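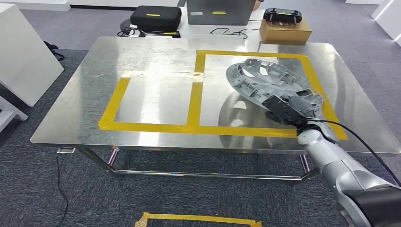
Zariņš Two-Zone Handling Bench

The Zariņš bench is a table with tape on it. We sell it as a test fixture, and after a long stretch of using it ourselves we're comfortable with that. The interesting part is the method that goes with it, which we worked out on the Trindora project while trying to get one robot arm to pick up awkward car parts without embarrassing us.

Wheel covers were the worst of them, so wheel covers are what most of this page is about.

What it's for

Comparing grasp policies on thin, ribbed, slightly bendy plastic parts. The arm takes the part by the rim, tilts it, and either moves it to the neighbouring zone or puts it back down where it was. You supply the arm. We supply the bench, the procedure, the scoring sheets and a certain amount of unasked-for advice.

The method

Each trial starts with the cover inner side up, so the clips and ribs are showing. That's the hard way round. Outer side up is smoother and every policy we tried looked clever on it, so we stopped scoring it.

The zones share one tape line. A part is "in" if no bit of the rim touches tape when the gripper lets go. We had a more sophisticated rule using overlap percentages and spent most of December arguing about it. The tape rule replaced it in an afternoon.

A full run is 40 trials per policy, with the start angle changed every 5. Reset by hand. We tried having the arm do its own resets, and it developed a strong preference for putting the cover down somewhere easy.

What we found

The policy trained only on top-down views did fine until the part tilted. Once the cover left the tabletop on one side, it lost track of which edge was the real one and which was the reflection. Brushed steel does that. We had planned to cover the top with a matte mat, then noticed that the factory surfaces our customers use are shiny too, and left it bare.

Training on 900 demonstrations with the reflective top fixed most of it. Adding more demonstrations on a matte surface made no difference we could measure, which was a pity, as we'd already collected them.

Gripping close to a rib held better than gripping between ribs. You could have guessed that. So could we, but now there's a spreadsheet.

The failure we haven't solved is the slow slip: the grasp looks sound, the arm starts its tilt, and the cover rotates a little in the fingers before settling. It scores as a success if it lands inside the tape. We record it in a separate column called "hmm".

In the kit

Bench with brushed stainless top and metal legs
Two rolls of yellow tape
Layout template for both zones, plus one for floor marks
Printed scoring sheets, with the "hmm" column
Vultix logging software, single-seat licence
Test covers are sold separately, in grey plastic

Setting up

Allow 15 minutes if you use the template and most of a morning if you decide you don't need it. Put the bench on its floor marks before you calibrate. If someone bumps it, line it up again and recalibrate, even if it only moved a bit. Keep arm and gripper cables slack through the whole tilt.

Old tape leaves a pale residue on the steel. Citrus cleaner takes off most of it. The rest becomes part of the bench's character, and the Zeris vision module ignores it after calibration – older versions of the module thought it was a part and tried to pick it up.

Compatibility

Works with any arm that can reach both zones from one corner. Log files open in Vultix or in any program that reads plain text. The Zeris module is optional. For larger covers, ask us for the wide template before ordering.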